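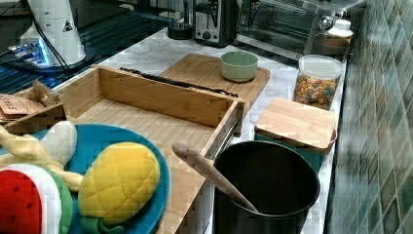 Hello all, and thanks to everyone who wrote back about the February colour course. I've now read the whole pack from Paiva and had a long phone call with Simone Miranda, who'll be teaching it, so I can fill in a few gaps. The first is the room. We've got the upstairs of the Hultham salon, two basins and good daylight from the front until mid afternoon. I want to paint the end wall before then, and I'm completely sold on glossy square tiles in mottled teal, green and brown, like the ones along the wall behind the toaster - only I'm told you can't judge a blonde properly next to that much green. Spoilsports! So it'll be a boring soft grey up there and I'll have my tiles in the loo.

Now, to the questions. I'll quote the message that came in after my last one because it covers what most of you were asking:

> Posted to the list, Sep 25, 2022
> Hiya, I'm definitely up for this but can you tell me
> whether it's all balayage or do we get any corrective
> work? I did the Nalasow one and it was two days of
> watching someone else hold the brush. Also do we bring
> our own models, and is it OK to send a junior? Mine has
> been on the floor 13 months and she's itching to get
> off shampoos.

Right. There's a good chunk of corrective. The first morning is freehand work on training heads, and after lunch we go straight into banding and box dye removal, which is what walks through my door every week and I suspect through yours as well.
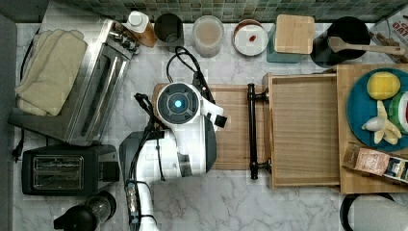

Simone was very firm that she won't take more than 8 people, and having been on one of those courses where you stand on tiptoe at the back, I'm with her. She demonstrates each section once, then you do it, then she comes round and has a look. If your sections are too thick she will tell you! I sat in on one of her evenings and came away a bit pink in the face, but my foils have been neater ever since.

Juniors are welcome as long as they've already done a full head of foils on a paying client. Thirteen months sounds fine to me, though you know her hands better than I do. What I wouldn't do is send somebody who's still nervous mixing, as the second day moves along at quite a lick.

A few bits to bring and to sort out before you come:

- Your own tail comb, sectioning clips and tint brushes. Bring the brushes you like, I only have the wide ones.
- One model for day two, skin tested beforehand please. Mid brown or darker, and no henna.
- Gloves in your size. I always run out of smalls.
- Lightener and toners are all Zovow and come with the course. If you use something else at home, bring your shade chart and we'll work out the nearest match.
- Lunch, or there's a decent bakery over the road (get there early).
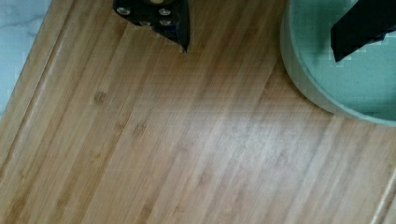
- Places. 6 have gone already, so that leaves 2. Reply to me off list, please, so everyone's inbox doesn't fill up with yeses.

I still haven't heard back about certificates, and I know a couple of you need them for your insurance. I'll chase Paiva again and post whatever they tell me.

Speak soon, and save those old colour tubes if you've got any - I want them for the mixing practice.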